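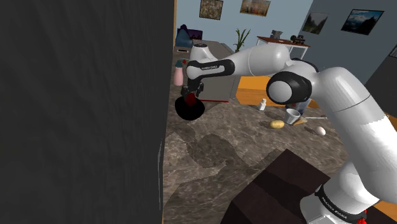

The Draltilthorpe student robotics club is looking for participants for its kitchen simulation project, Rollico. Members write and test pick-and-place routines for a Franka Emika arm, all in simulation. The current task set is built on a marble countertop, with the arm holding a dark bowl or cup over it and small things like an egg and a potato lying nearby. Each team gets 128 layouts to work through.

No robotics experience is needed. You should know some Python and be able to give us 2 hours every Saturday. 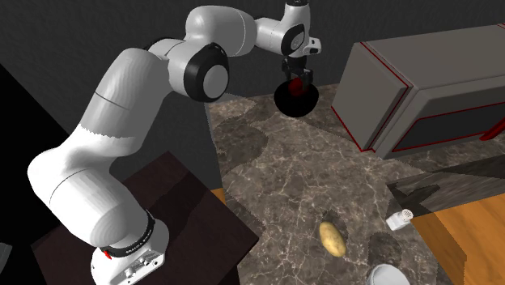 Teams log each run and write up the ones that fail. We want up to 1,000 logged runs by the end of May. Participants receive a $60 book voucher from our sponsor, Tretidmont.

To apply, send a short note about yourself and any code you have written to the club desk, Güneş Building.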